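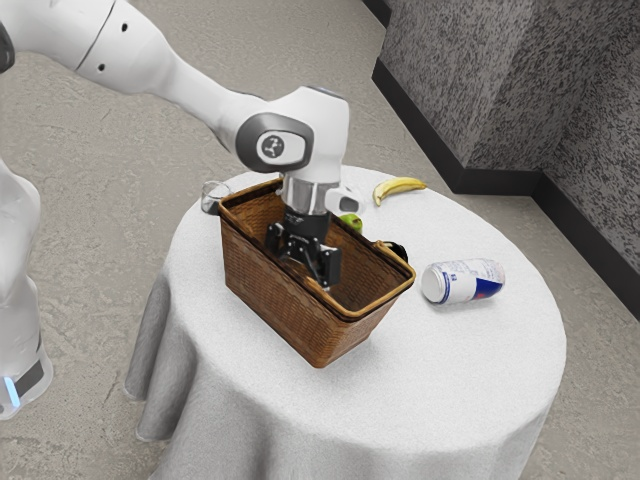
Every spring the government presents its budget, and every spring I get the same letters: what does it mean for the kitchen? I am not an economist. I have kept the accounts of one household for 20 years, and these are the things which helped us when taxes and prices were changing.

## Before the budget speech

Do not run to the shop because of a rumor. In April everybody in Pukmont was buying cooking oil, as it was said that the tax on it will go up. The tax stayed the same, and my neighbor has still oil for two winters.

Write down what you pay now. Take the receipts of one normal month and copy only the things you buy again and again: flour, milk, soap, gas, bus tickets. Ours came to 869 crowns in April. Without this number you cannot know later if the new tax made your life more expensive or if you only bought more cheese.

## When the budget is published

- Read the short summary from the ministry first, and the newspaper columns after. The columns are written by people who are for or against the minister, and they are more pleasant to read when you know already what is in the law.
- Look for the starting date. A change is often announced in spring and begins much later.
- Sales tax and income tax should be on separate lines in your notebook. The first one you feel in the shop, the second one in the salary.
- If a subsidy for heating or electricity is ending, call your supplier and ask what the next bill will be. At Esis they told me the new monthly amount by telephone in a few minutes.

## The envelope for changes

We put 1,000 crowns in a separate envelope at the beginning of the year. It is only for prices which the government moves, such as fuel duty, the water fee or the fee for the trash. It is not for birthdays. If something is left in December, it goes to the winter shoes.

Cillian Ó Dubhghaill wrote to me from Zutudden that he uses a second bank account for this and that an envelope is old-fashioned. He is right that it is safer. I like to see the money, so I stay with mine.

## Small savings in the kitchen

Compare by weight and not by package. After a tax rise some packages become smaller and the price on the shelf looks the same. I write the price of one kilo with pencil inside the cupboard door, and I erase it when it changes.

Dry beans are cheaper than canned ones in our shop, also when I count the gas. Soak them overnight, change the water, and cook a big pot. They keep well in the freezer in small portions.

For pencil on a painted door: a soft eraser first, then a damp cloth with one drop of dish soap.

## Papers to keep

Keep heating bills and receipts for repairs together with the tax papers. When a new relief is introduced, they may ask for bills from the year before, and I had to request 2 copies last time and pay for both.

Updated 21/05/2024. The part about the water fee I will write again when the council has voted.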